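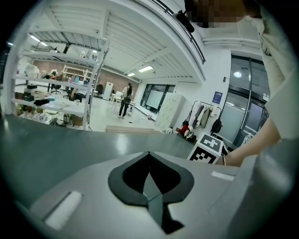 Workshop diary, Fairclough Shared Workshop, bench 5. July.

The bench was signed out from 9:15 until the close of the afternoon session. Work continued on the hand-held gripper for the Altura build. The previous entry ended with the trigger linkage reassembled and the return spring still catching at the end of its travel. The spring was removed first thing and replaced with the shorter one from the Elteline kit. The catch is gone. The jaw now closes with noticeably less effort, and it may be that the old spring had been fighting the linkage from the start.

The gray body was left as it is. A second print had been considered, with more clearance around the recess, but the present part holds its fasteners well and the printer queue was long. The decision can be taken up again after the wrist mount is settled.

Most of the morning went to calibration. The marker cube was placed toward the right side of the tabletop and recordings were made with the gripper held at different distances. Between recordings the cube was turned by hand to present a new face. The first set was saved as 311 and processed over lunch. The result was poor at the near end, where the estimated position of the cube jumped whenever the gripper tilted forward. The overhead lights reflect in the glossy tabletop, and the worst jumps came at the angles where the reflection was strongest. A matte cloth was borrowed from the sewing area for the second set, and this was an improvement, although the cloth wrinkled and had to be taped down at the corners.

The second set was saved as 907. Processing took 28 minutes. The jumps at the near end were fewer, and the far end was almost unchanged. Two faces of the cube still give weaker results than the others. The prints on those faces will be replaced before the next session, using the heavier paper and a fresh glue stick. The edges must be trimmed after gluing and not before; this was done in the wrong order last time and one pattern was left slightly out of square.

A short time was given to the Mukex driver board. It powers on and answers, but the reported jaw opening drifts when the board has been running for a while. The cause was not found. The connector was reseated, the settings were restored to their original values, and the drift returned within the same test. It is possible that the sensor bracket is moving under load - the screws are a size smaller than the drawing calls for. Correct screws have been added to the supply list.

The afternoon session was busy and the large bench was shared for the last hour. Recording was stopped during this time and the hours log was brought up to date. The log had not been kept since the start of the month and several entries were rebuilt from file dates, so they should be treated as approximate.

Outstanding for the next session: new prints for the cube, correct screws for the sensor bracket, one further recording on the matte cloth with the jaw fully open. The cloth is to be returned to the sewing area. The long hex key is missing from the bench drawer and has been entered in the tool book.

Bench cleared and signed in at 4:40. Battery left on the charger, lower shelf.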